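Remote driving sessions: where we are in November

The simulated tabletop work at the Stirkerdale office has moved from setup to regular sessions. Operators sit at a desk, hold the Ploneo hand controller, and drive the arm through a task from start to finish. Each run is saved with the arm's joint positions, the gripper opening, and whatever the operator typed in the comment box. As of this issue we have 223 runs that passed review. The target is 760.

Kuldeep Nishad runs the schedule. There are 19 people signed up to drive, and most of them had never used a hand controller for anything but games. The first session is practice only and nothing from it is kept. After that, an operator gets a task card with one sentence on it, such as "move the bowl to the other side of the table," and does it at whatever pace feels comfortable. Fast runs are not worth more than slow ones. We would like people to stop trying to beat each other's times.

The most common reason for throwing out a run is hesitation near the object. The operator lowers the gripper, backs off, turns the wrist, lowers it again, and the recording ends up with a long stretch of small movements that don't lead anywhere. Bogdan Vasiliu went through the rejected runs and found that many of them came from operators who had not moved the viewpoint before they started. You can swing the view around with the left thumb stick. Please do it while the arm is still up high, then leave it alone until the run is over.

The second reason is letting go too early. The controller trigger opens the gripper in proportion to how far you release it, and a tired finger is enough to drop something. Gordon McKinnon has added a small dead zone to the trigger, and the drops have gone down. If the trigger feels stiff at first, give it a few runs before you ask for the old setting.

Recoveries are a separate matter. If you knock an object over and can still finish the task, carry on and tag the run "recovered" in the comment box. Those runs are useful to us and we keep them in their own folder. If the object has gone off the table, end the run and reset.

Sessions are 6 runs long, with a break in the middle. Christos Karagiannis can open the room early for anyone who would like to drive before work.

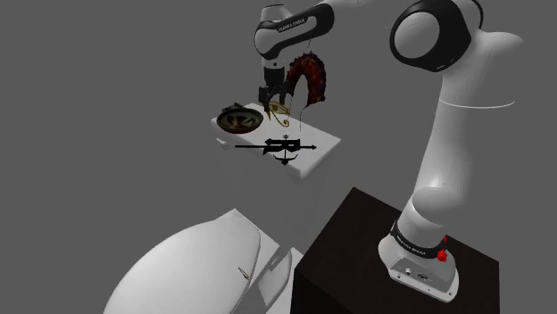

Object choice is the part we get asked about most. The layouts are drawn from the Drakos shape library, and the arm is expected to deal with whatever lands on the white table. A shallow bowl is a fair starting point for a new operator. The black weathervane with the arrowhead is harder — the shaft is long and thin, and you need to decide where to hold it before you come down. The gold Eye of Horus is small and made of thin curving lines, so bring the fingers in slowly and check them from the side. If you think a layout can't be done, write the reason in the comment box and send the layout number to Narendra Sisodia, who is keeping the list for the next Zusance update.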